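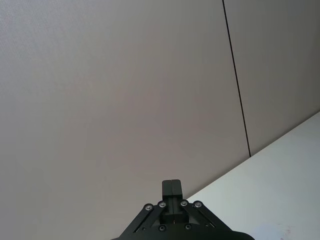
Can a machine do the washing-up yet?

jpillai
Friday, November 1, 2024
My brother-in-law reckons we'll all have one in the kitchen by April. I say a two-fingered gripper can't manage a wet glass. Who's right?

Ondieki_P
You are, mostly. We tried an arm on the packing bench at Flamerbridge. Boxes were fine. Anything floppy was hopeless – it dropped a tea towel 208 times out of 616 goes, and that was the same towel.

hopkin_shed
So it picked it up 408 times. Two years ago it would have been nought.

Ondieki_P
Picked it up, yes. I never said folded.

K Hegde
Wiping down a plain white table is well within reach now. Flat surface, nothing on it. Put a butter dish and the post on it and you've got a different job.

senthilv
Disagree with Kamala. Wiping is harder than it looks, you have to press evenly and know when the mark has gone. I'd sooner give it sorting screws.

jpillai
What about loading a dishwasher?

senthilv
Plates, slowly. Cutlery no.

hopkin_shed
Ours does mugs if the handles all face the same way.

Ondieki_P
And who turns the handles?

hopkin_shed
I do. Still saves my back.

jpillai
Right, I'll tell him not by April then. Anyone know what a second-hand arm costs?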